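May, open day, written up the same evening

Doors at 9:30, first visitors at 9:20, as is traditional. Khrystyna had the sign-in sheet and the good pens. By lunch she had the sign-in sheet.

Plan was three stations: the sim on the big screen, the gripper bench, and Vitalii at the whiteboard explaining inverse kinematics to anyone who stood still. The Liddale people came as a block of 11 and went to the sim first, so everything else ran behind from then on.

Sim setup, for whoever does this next year: build 1816, living room set, arm in the corner with the black cabinet. I picked the living room over the kitchen since the kitchen still has the drawer bug, and I did not want to spend the day telling teenagers that drawers are hard. The task was pick up the phone from the cabinet top, hold it, put it back. Visitors could change the starting pose with the sliders and then press go.

What visitors want to do with sliders is push all of them to the end. I knew this. I had set soft limits on six of the seven joints. Joint four was found within minutes by a boy of maybe nine, who should be hired. 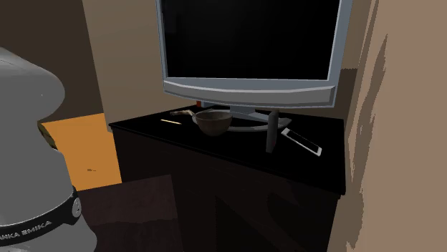
After that I clamped everything and restarted, and the rest of the morning was calmer. Logged 922 attempts over the day, counting the ones where somebody leaned on the go key. I haven't split successes from failures yet. Log is in the shared folder under openday, and please don't quote a success rate to Rokum before I've thrown out the leaning.

Questions I got more than once:
Is it real? (No.)
Then where is the real one? (Next door, being recalibrated.)
Can it do the dishes? (See kitchen, above.)
Why is the wall like that? (Texture compression. I had stopped noticing. Now I can't.)

The man from Tkachenko asked a proper one: how much of the contact friction is measured and how much is made up. I told him the phone's value was measured on the bench and the rest came from a table. He asked which table. I said I'd write to him, so now I have to find out which table.

Gripper bench went fine apart from the marshmallows. Khrystyna says 40 were issued and we should leave it there. Fingers need wiping down before anyone runs force tests, and I mean the pads as well.

Vitalii's whiteboard drew a small, loyal crowd – one retired surveyor, who corrected a sign and stayed two hours. The sign was wrong. It has been wrong in our notes too, page on wrist offsets, now fixed.

To do:
- soft limit on joint four in the default config, so it isn't only in my open day copy
- wall texture, low priority, will do it first anyway
- friction table, write to Tkachenko
- return the Braltel projector cable
- pens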